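My workbench at home is a door. It's a solid-core door laid over two filing cabinets in the back half of a one-car garage in Privutdale, and for most of last year it had one job, which was holding up the parts of a robot arm that didn't exist yet. So I did what Seraina Brunner kept telling me to do and built the whole thing in simulation first.

Seraina runs Thursday nights at Kalorau, the shared workshop across the tracks, and she has strong feelings about people who buy motors before they know where the motors are going. (I had bought motors.) She sat me down with Tariq Mengal's old laptop and a blank room, and by the end of the night I had a floor, a table and the beginnings of a headache.

The arm came next. White links, black pedestal, two-finger gripper, and a handful of little colored blocks to chase. I wanted small pieces on purpose – the real one is supposed to sort my kid's craft sticks and game bits, and those are never a nice convenient size.

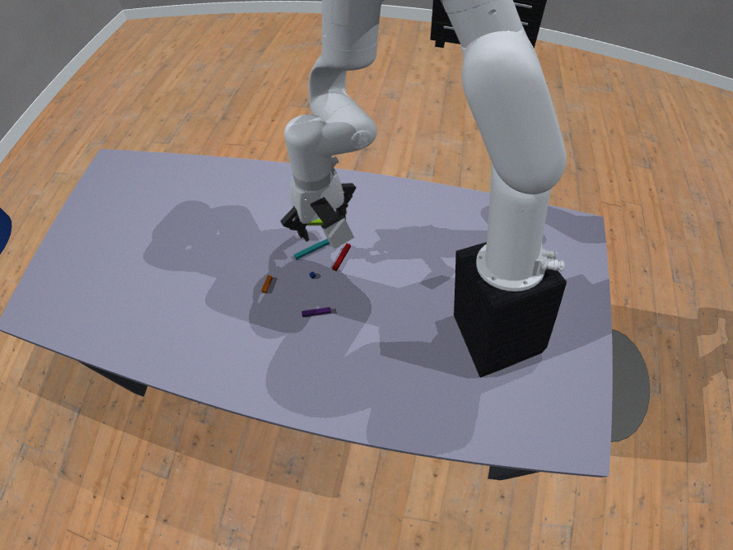 ## Sixteen evenings of missing

OK, so grabbing things is hard! My first controller went for whatever was closest and shoved the neighbors all over the table. The second was so careful it hovered. I ran 3,083 attempts over 16 evenings, mostly while doing dishes, and came back each time to read the log with a towel on my shoulder.

Ehsan Awan finally spotted the trouble. I was giving the gripper the middle of each block and no angle, so a bar lying on a diagonal got pinched corner to corner and squirted away. He fixed it in two lines and then ate my sandwich. Fair trade.

The other thing I learned is that a room matters more than you'd think. I'd started with a table floating in gray nothing, and Seraina made me put in walls, a light hanging from the ceiling, a barrel, a rack behind the arm. It felt like playing dollhouse.

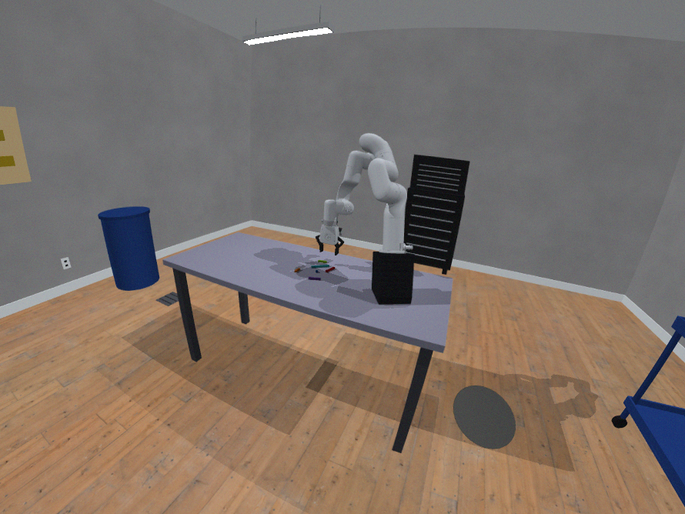
Shadows were the reason she pushed for it. My color matching worked great in flat light and fell apart as soon as the arm threw its own shade over the pieces, and I would much rather find that out on a laptop than on the door in my garage.

The real arm is half built now. Bradley Hebden printed the shoulder for me, twice, after I got the bolt circle wrong, and I'm still 13 screws short of a finished wrist. The plan is to have it picking up sticks by June. The motors, by the way, are the wrong size.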